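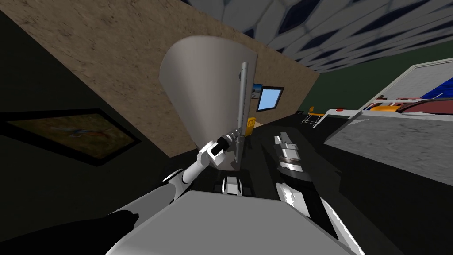
Malou Overgaard wrote in the comments last week that I should give up on rye altogether and buy my bread like a normal person. She says life is short and the bakery in Fleltulley opens at seven. Well, Malou, I read that out loud at breakfast and got a round of applause from my own family, so thanks for that.

But I'm not giving up! I'm on loaf number 19 (yes, I number them, they go in the notebook with the coffee rings on it) and I really think I'm getting somewhere. The bottom third isn't gluey anymore. The top has stopped coming off like a hat. My husband ate two slices without being asked, with nothing on them but butter.

So let me catch you up, and then I'll get to the starter, which is what most of you wrote in about.

I began this whole thing in November, after a weekend at my aunt's place where there was a loaf of dark rye on the table at every meal. I must have eaten half of one by myself. I asked how she made it and she said "flour, water, salt, and you leave it alone." Leaving things alone is not my strong suit. I peek and I poke. For the first month I opened the oven door every ten minutes, and then I wondered why nothing rose.
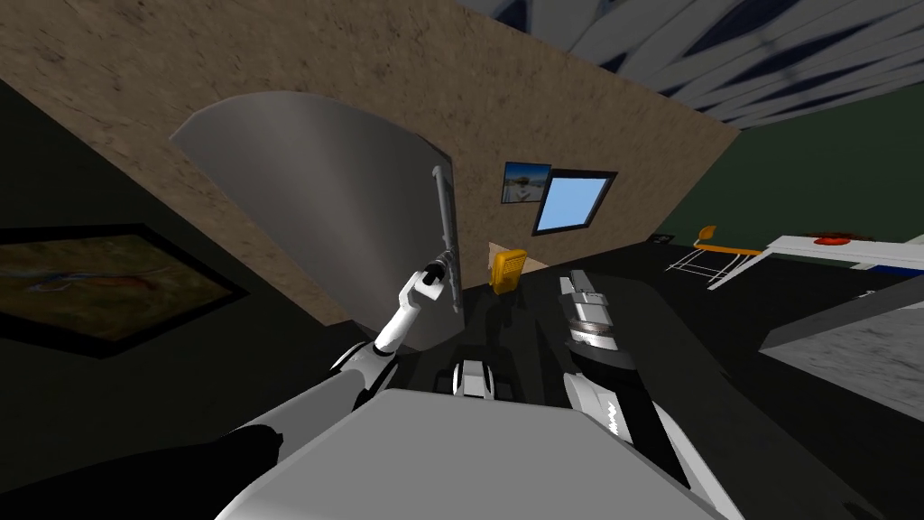 **Auður Holst**
*Writer and head baker (also the only baker), Trimton Kitchen Diary*
2023-02-13

Okay, the starter. Mine is called Oksanen, after the name printed on the jar lid, and it lives on the shelf over the fridge where it's warm. I feed it once a day when I'm baking and once a week when I'm not, and in the not-baking weeks it goes in the fridge itself, way in the back behind the pickles.

For a while I was feeding it white flour, and it would puff up nicely and then collapse before lunch. Svend Toft emailed me to say I should switch it over to whole rye and make it a lot thicker, like wet cement. I did that for four days and wow. It went from smelling like nail polish to smelling like apples. It doesn't bubble up in that dramatic way you see in videos, it just sort of swells and cracks on top, and that had me worried at first, but the bread is so much better for it.

Here's what I'm doing right now, and please don't hold me to it next month:

- 600 grams of whole rye flour
- 512 grams of water, warm but not hot
- 100 grams of starter, the thick kind
- salt, two teaspoons, a bit heaped
- a spoonful of dark syrup if I have it

I know 512 looks ridiculous. It started as 500, and then one morning I slopped in a little extra and the scale said 512, and that was the best loaf so far, so now I'm superstitious.

You mix it all with a wooden spoon until there's no dry flour left. No kneading! I spent weeks kneading rye and all I got was a sore wrist and dough up to my elbows. It goes straight into a greased pan, you smooth the top with wet fingers, and you put a damp towel over it.

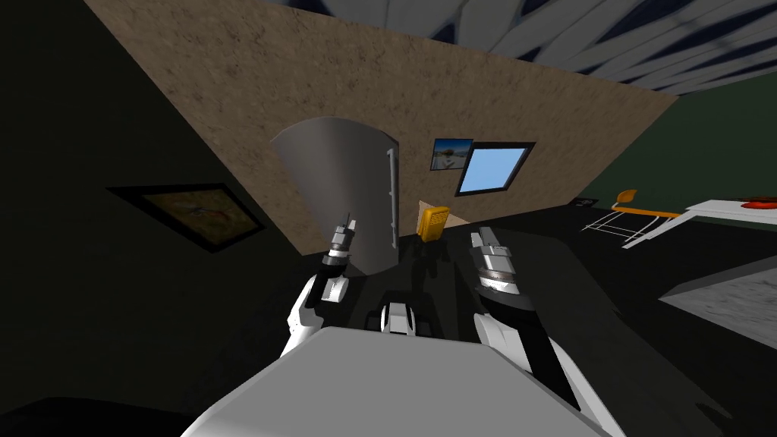

After that comes the waiting, and my kitchen is cold, so for me it's most of a day. I go by the top of the dough. When little pinholes start showing up all over it, I turn the oven on as hot as it goes. In goes the pan, fifteen minutes like that, then down to medium for an hour. I don't open the door. I go fold laundry in another room so I won't be tempted.

Then you have to wait again, a whole day, before you cut it, and this is the part where I've ruined the most bread. Loaf eight smelled so good that I cut it after an hour and it was like slicing pudding. The knife was a mess. Sanaa Ouali, who has been baking rye much longer than me, wraps hers in a linen cloth and hides it in the hall closet, and I've started doing the same with a pillowcase. 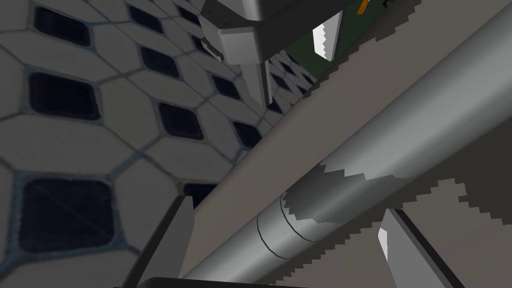
Flour has been its own headache. The store here only carries the fine kind, and I like some chew, so every few weeks I drive out to the mill shop in Nedstead and come home with a big sack and usually a bag of cracked rye too. If you soak a handful of the cracked stuff overnight and stir it in, you get those nice little bits all through the loaf. Sunflower seeds work as well. I tried walnuts once and they turned the crumb kind of purple, which my youngest thought was the best thing I've ever made.

Loaf 20 is under its towel as I type. I left the syrup out this time and put in caraway, and I'll slice it tomorrow night after soup. If anyone has a good way of getting dried rye dough off a wooden spoon, leave it in the comments, I've been soaking mine since Saturday.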